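Workplace inspection checklist – floors and walking surfaces
Site: Drostach House, first floor
Date: 14 April 2020
Inspected by: Ya-wen Yen
Reviewed by: Chun-yin Chiu

Key: S = satisfactory, A = action needed, N/A = not applicable

1. Entrance matting flat and fixed at edges – S
Comment: Mat well clean. Drainage holes clear.

2. Stair nosings secure and visible – A
Comment: Second nosing from the top has lost one screw. Replace before the next inspection. Other nosings firm under foot.

3. Corridor width kept clear, minimum 1000 mm – S
Comment: Narrowest point measured at 1169 mm, beside the Orora paper store.

4. Carpet free from lifting, fraying and open joints – A
Comment: Joint at the door of the Sikari meeting room has opened over a length of 600 mm. Taped on the day. Permanent repair ordered from Yüksel, job due in May. The tape is to be checked weekly until then and renewed if the ends lift. 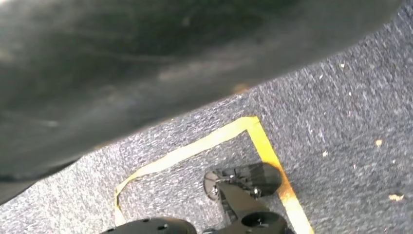 Item 4: floor covering, grey low-pile carpet with speckled fibre.

5. Change of floor level marked – S
Comment: One change of level only, at the kitchen threshold. Ramp strip fitted and marked in yellow.

6. Trailing leads covered or rerouted – A
Comment: Extension lead crossing the walkway at the print area. Lead removed during the inspection. A floor socket is available within reach and should be used.

7. Hard floors free from spills and residue – S
Comment: Kitchen vinyl dry at time of visit. Wet floor signs stored in the cleaner's cupboard.

8. Floor box lids closed and level – A
Comment: 10 lids checked. One hinge broken in the post room. Lid seats correctly but can be kicked out of place. Keep the desk over it until a new lid is fitted.

9. Lighting adequate on walking routes – S
Comment: All fittings working on both switches.

10. External ramp – N/A
Comment: Covered by the ground floor checklist.

Actions carried forward: items 2, 4 and 8. Item 6 closed on site.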